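Home > Workshop & Hobby Room > Benches and Tables

Is a light wood top a mistake for a shared bench?

Asked in December, 11 replies hidden, 2 shown

So we've got this long worktable in the back room at Grenstead and I talked everyone into the light butcher-block look when the old top gave out. I love it! It makes the whole room feel bigger. But it gets used for everything, lots of small plastic parts, tools being pressed down on things, people leaning over it all evening, and I'm getting nervous about dents and marks. It came from Trelard with one coat of oil on it and that's all it has ever had.
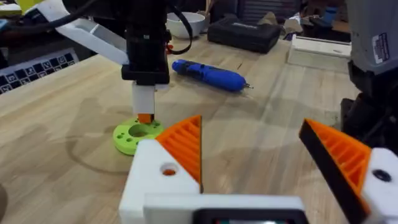 Green ring on the tabletop, with the orange tip down on it.

Do I oil it again, varnish it, or just put a mat down and stop worrying? Budget is 40 dollars, maybe a bit more if I beg. Also open to ideas for the rest of the room, as the desk along the wall is turning into a dumping ground (red box, cup, water bottle, you name it).
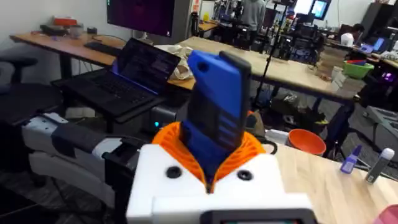 Answers

Top answer

Oil it again, for sure. We have nearly the same top at Badum and I do ours twice a year. Sand lightly along the grain, wipe off all the dust, then a thin coat with a rag. Leave it 15 minutes and wipe off whatever hasn't soaked in, or it'll stay sticky for days (ask me how I know). Small dents mostly come up with a damp cloth and a warm iron before you sand. I wouldn't varnish a bench that gets knocked, it chips and then you're stripping the whole thing.

A cutting mat on the spot where most of the pressing goes on is a good idea too. You can still look at your nice wood everywhere else.

For the desk, keep the monitor and keyboard and move the drinks to a shelf. Lids help but I still don't like water near a keyboard.

Second answer

Varnish. Ours at Gallegos got three coats and it's had more than 100 evenings of use with no trouble. Oil is a pain. Don't know about the desk, ours is worse.

Comment from the asker: going with oil and a mat, thanks both! What grit for the sanding?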